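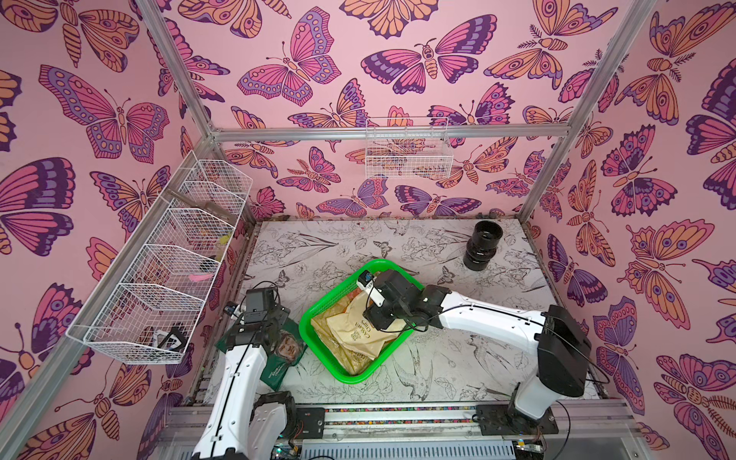
Zemine Wallcovering Paste, Ready Mixed

Zemine is a ready-mixed adhesive for paper, vinyl and non-woven wallcoverings, supplied by Priratex for use in schools, care homes and rented property. It is suitable for plaster, plasterboard and sound painted surfaces – bare plaster should be sized before the first length is hung.

Large printed patterns, such as butterflies or botanical designs, require accurate matching at the seams. Zemine allows 15 minutes of adjustment after hanging, during which lengths may be moved without stretching. Surplus paste should be wiped from the face of the paper with a damp sponge.

Available sizes
Tub, 10 kg
Trial sachet, 200 g

Storage
Keep the container sealed and protect from frost. Once opened, use within 9 months.

Related products
Duneck Wall Size
Delorme Seam Roller, soft rubber

Trade accounts may order by the pallet. Deliveries are made to ground-floor addresses only, and orders placed in December may be subject to a longer delivery period.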